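The Left Finger

The left finger has been off again. I know this because I have spent most of an evening with a feeler gauge and a headlamp, which is how I imagine watch repairers live, only they get paid and have better chairs.

For anyone who has wandered in from the sourdough posts: I look after a gripper. It is a hand-held one, two black fingers with blue pads on the ends. You squeeze, it closes, and what it saw and felt goes into a file for somebody in Hultville to be disappointed by. The larger project is called Estia and is supposed to end with a robot that can clear a table. My share of it is the gripper, the screws in the gripper, and the emails regarding the screws in the gripper.

The complaint this time was drift. When the fingers closed, the pads met a little to one side of where they ought to, so that anything thin got pinched at an angle and slowly rotated, like a man at a party looking for the exit. With a bowl you'd never notice. With a spoon you notice at once, and then you notice it every time until you dream about it.

My first theory was the pads. It is always my first theory. They are the soft part, they have a fine texture, and they collect whatever the table has to offer. Flour is the worst. It gets down into the texture and packs there, and a pad that should hold a ceramic rim will let it slide off with a sort of polite shrug. The instructions from Hultville say to wipe the pads with a damp lint-free cloth. I do not own a lint-free cloth. I own dish towels, which are lint held together by more lint. After some experiments I settled on a soft toothbrush, plain water, one drop of dish soap, and then a good long dry in the rack next to the mugs.

Clean pads, same drift. So much for the first theory. 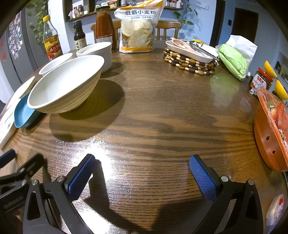
The second theory was the pivot screws, and that was closer. Every joint on those fingers has small round-headed screws, and if you run them too tight the finger drags, and if you run them too loose it wags. There is a setting between the two that is correct. I find it by closing the fingers by hand and listening, then backing off the screw by an amount I can only describe as a thought. Albertina Quintela, who handles hardware at the Hultville end, would like me to use the torque driver they sent. I did use it. It clicked with great authority at a setting that left the left finger flapping like a screen door, and I have gone back to listening.

I also learned something about thread locker this week, namely that it runs. A dab meant for one screw will travel by way of the hinge to places you did not intend, and it will set there while you are making tea. If your finger becomes very stiff overnight, this may be why. Warm it gently, work the joint back and forth, wipe off what comes out, and do not mention it in your email.

But the screws were fine after that, and the pads still didn't meet. I went through the whole thing again in order, which I should have done to start with:

Pads off, backs cleaned, pads on. Old adhesive leaves a ridge, and a ridge under one corner tips the whole face.

Fingers closed on a strip of printer paper, and the paper tugged from the top, the middle and the bottom. It should resist the same everywhere. Mine came out free at the top and tore at the bottom.

Fingers closed on nothing, held up to the kitchen light. A wedge of light, wider at the tip. There it was.

The finger itself was not bent, which was my great fear, as a new one comes from Sequeira and Sequeira ships things when the mood takes them. The trouble was one step further back, where the finger sits on its mount. A crumb had got in behind it. I don't know what kind. It was tan and hard, and it had been there long enough to be pressed into a little disc. I have put it in a jar.

With the crumb evicted I squared the finger against the edge of a steel ruler, snugged the screws in turn, a bit on each and then around again, and did the paper test. Even resistance, top to bottom. I did it 40 times because I no longer trust good news. Then the spoon, which I picked up and put down again until my hand cramped, and it came up straight and stayed straight.

After that there is the recalibration, which takes longer than the repair. You open all the way, close all the way, open all the way, and the software decides what it believes. It gives you a number for the full opening. Mine had been creeping for weeks and I had been writing it down without reading it, a skill I picked up in my years at Bristel. It used to say 2370. Tonight, after a cleaning and an eviction, it said 2370. I took a screenshot and sent it to Albertina with no message. She replied, "Did you use the torque driver?"

So there is a new rule on the refrigerator of my mind, which is that the mount gets brushed out when the pads do. Every evening, five minutes, toothbrush, no excuses. I have owned a stand mixer from 1974 that has never asked for this much attention, and it makes bread.

Still to do: the right finger has a screw head starting to round off. I have looked at it under the headlamp and it looked back. I have spares somewhere, in a small plastic bag that I put in a sensible place in October, and I have so far checked the drawer with the batteries, the other drawer, and the tin that says TEA. If it goes before I find them I'll be drilling it out, and you'll get a longer post with worse language in it.

Posted February 21, 2020. Filed under: gripper, complaints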